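Healthy Eating Corners, Voldale and Casbridge
Report to the Havlíček Fund, 04/04/2025
Prepared by Nawal Mahrous

Your grant paid for play-food sessions at 2 nurseries. 92 children came. I am not convinced they eat any better for it. 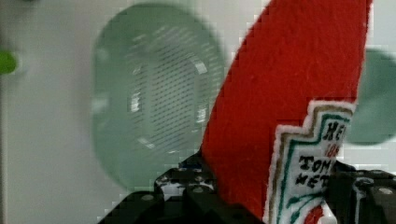
Felt sauce bottle with stitched label

Radek Kuruc's parent survey says vegetables went up at home. It had 14 replies, mostly from parents who already cooked.
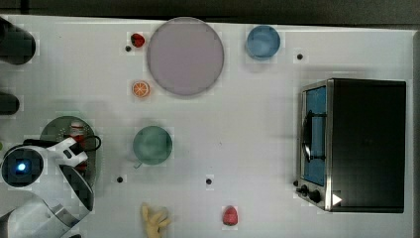

Play fruit and dishes on the white table

Staff liked the sessions. Lunch waste at Casbridge did not change, and Voldale stopped weighing theirs.
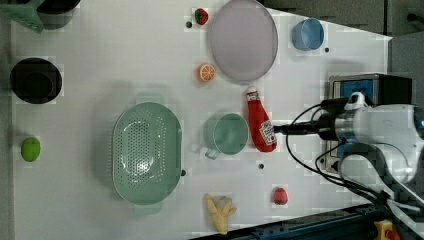 Red ketchup bottle among the kitchen items

We have £700 left. I would hold it until July and ask Tumaini Langat to weigh the lunch waste at both sites first.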